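Home Shop Prints Journal Visit Contact

An Afternoon at Mimora, Among the Old Prints

I had been promising myself a trip to Drultlow for the longest time, and when a free Friday came along in June I finally got on the bus and went. The reason, of course, was Mimora, the little print shop I have bought from by mail for years without once setting foot in it. The owner likes to keep her name off the internet, and I am happy to go along with that, but she was generous with everything else, including the tea.

She started with birds. "My grandmother had a plate of a heron over the kitchen sink," she told me, "and the steam had made it all wavy, and I thought it was the most beautiful thing in the house. I still do. It's in my hallway now, waves and all."

These days the walls are mostly botanicals and shells, with a whole drawer set aside for beetles (my favorite drawer, I came home with two!). The oldest sheet in the shop is a tulip dated 1670, hand colored, with a worm hole right through one leaf. I asked whether she would ever part with it and she laughed at me. "People ask every week. I tell them it's for sale and then I name a silly price. One day somebody will say yes and I'll have to go and lie down."

Most of what she sells costs a good deal less. Loose plates from broken books begin at 18 dollars, and she is quick to say that she won't break up a book herself. "If it comes to me whole, it leaves whole. The Deák album is the one that tests me, because I could sell those moths ten times over." She got the album down for me - 40 plates of moths, soft browns and a dusty pink I have never seen in ink before - and we turned the pages very slowly and didn't say much.

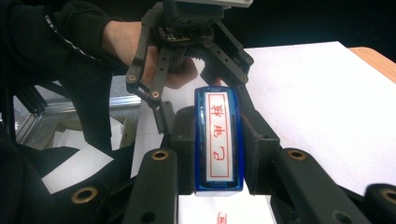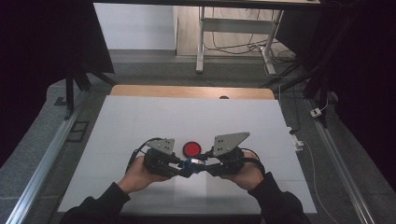 On Framing, Fading and Leaving Well Alone

I wanted to know what she tells new buyers, as I have made most of the mistakes myself. (I once taped a lovely print of ferns straight onto a mat. Please don't.)

"Keep it out of the sun, that's the main thing," she said. "I had a customer hang a set of parrots across from a big south window, and when I visited a few years later they were gray. Gray parrots! I nearly cried in her living room." She likes a wide cream mat and a thin frame, and she would hang a small print low, near a chair, where you can lean over and look at it properly.

Stains don't bother her much. She showed me a page of mushrooms with brown spots all over the margin and said she had been offered the name of someone who could bleach it clean. "I said no thank you. It's an old piece of paper and it looks like one."

We got onto copies, too. I was a bit shy about admitting that half of my own walls are reproductions, but she sells them herself, printed on a heavy cotton paper, and she has no patience with anyone who is snobbish about it. "If you love the owl, have the owl. I only mind when a copy is sold as the real thing." Her own copies are marked on the back in pencil so that no one gets muddled later on.

Before I left I asked what she is hunting for now. She has been after the Plelledden seaweeds ever since she saw one plate at a country sale and was outbid. The full set ran to 100 sheets, and she has found three. "I'm not in any hurry," she said, wrapping my beetles in tissue. "Though if you see one, you call me before you call anybody else."

I have said I will, and I have been looking in every box at every flea market since.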